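Buschmann Group: Frequently Asked Questions for Shareholders

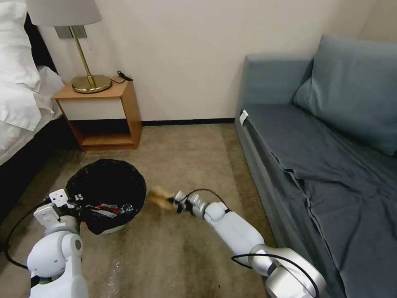

Two robotic arms at a waste bin with a black liner.

Last updated: December 19, 2022

When does Buschmann publish its results?
We publish results four times in a year. The third-quarter report came out in November. The dates for the next year are always placed in the financial calendar before the current year ends.

In which currency do you report?
All figures are in euros. Subsidiaries which keep their books in another currency are converted at the average rate of the quarter for the income statement, and at the closing rate for the balance sheet.

Why did the profit grow faster than the sales in the third quarter?
Sales of the Group increased by 15%, and operating profit increased by 40%, to 113 million euros. A large part of the difference comes from the Drokeck division, where the product mix was better and freight costs went down. The plant in Sistov also worked with full shifts for the whole quarter, which was not the case in the year before.

Does the operating profit include one-time effects?
Yes. The reported figure includes the sale of a warehouse in Semholm. If you prefer to compare without this sale, please look at the line "adjusted operating profit" in the tables at the end of the quarterly report.

How is the dividend decided?
The Management Board makes a proposal and the shareholders vote on it at the annual meeting. Our policy is to pay out 40% of the net profit for the year, but the policy is not a guarantee. In a year with a net loss we would normally not propose a dividend.

When will I receive the dividend?
Payment is made on the third business day after the annual meeting. Your bank may need one or two days more to show it in your account. If you bought your shares after the day of the meeting, you do not receive the dividend for that year.

Are there different classes of shares?
No, there is only one class. Each share gives one vote.

Who are the largest shareholders?
The founding family holds a part of the shares through a holding company in Semholm. The other 70% is in free float. We are informed about a holding only when it passes one of the legal limits, so we can not give a full list of names.

Can I vote if I do not travel to the meeting?
Yes, you can vote by mail or give a written proxy to another person. The forms are sent together with the invitation. Please sign them by hand, scanned signatures are not accepted at the moment.

I did not receive the invitation. What should I do?
Please ask your bank first. Invitations go out through the bank where your shares are kept, and we do not have your address.

Can I get a printed annual report?
Yes, and it is free of charge. Write to Investor Relations, attention of Nuwan Siddiqui, and tell us if you want the English or the German edition. Quarterly reports are available only as a download.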